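March, still cold in the mornings

Up at half six. Frost on the car again, so I left it and walked to the station. The 50 bus went past me full at the bottom of the hill. My knee held up fairly well, better than last week, though I felt it on the steps.

Choir tonight was the Sangkhawat piece again, the second half. We are still losing pitch on the long page and the altos know it. Iestyn Hughes stopped us four times at the same bar, then moved on and said he would come back to it, which he didn't. He wants it off the book before the Vadville concert. I have the first two pages by heart and not much after that. The words are the trouble, not the tune.

Ticket sales stand at 200, he says. The hall holds more than that but the upstairs will be shut, so it should look full enough. Sixty of us on the staging if everyone turns up. I am second row, left side, behind someone tall, as always.
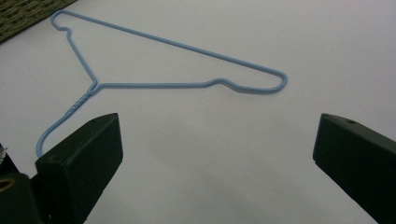

A light blue coated hanger on a white tabletop.

Concert clothes need sorting. The black trousers are fine. The jacket has gone shiny at the elbows and I tried it on with the other shirt, which helps a bit. I looked at a new one in town at dinner time but it was too much money for something I wear three times a year. Might ask my sister if Dad's old one is still in her loft - he was broader than me, but it could be taken in.

Rang the Kekard people about the boiler while the soup was heating. Same woman as before. She had no note of my last call and gave me a new reference, 1518, which I have written on the calendar by the phone. Someone will ring back to fix a time. The hot water is working, it is only the timer, so I can wait.

Read two chapters in bed and took in very little. Must buy stamps and cough sweets tomorrow, and post the form.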